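Stadard Automation Group
Thread, June

1/ We are often asked whether a machine can do household chores yet. Our answer for this quarter remains "some of them, under supervision." A few notes from our review follow.

2/ Folding a flat towel is now routine for most of the systems we have looked at. Wiping a counter is close behind. Packing and unpacking a bag is still a weak point, and it is a chore most people never think about.

3/ Clear plastic is a particular difficulty. It reflects overhead light, and a depth sensor may report the wall of a bag in the wrong place, or miss it altogether. A tennis ball inside a clear tote is a fair test for this reason. The ball is easy to find. The path to it is harder.
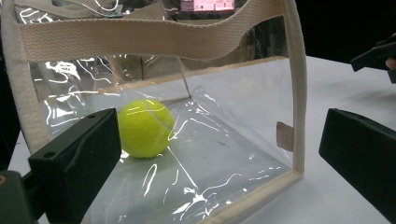 4/ Ekwueme replied to the post above that a warehouse would simply switch to an open bin, and that no shop floor should pay for a robot to reach into a soft bag.

5/ We agree with respect to shop floors. Homes are a different matter – families will keep the bags they own, and equipment must cope with them.

6/ Our Kaven program will therefore run 4000 bag trials across 2 sites, with 200 set aside for transparent materials. Straps will be left as they fall. Any trial that needs a human hand to finish will be scored as a failure.

7/ We do not recommend that households plan around machine help with this chore at present. Results will be posted to this account, including the poor ones. Questions on the scoring rules may be left under this thread.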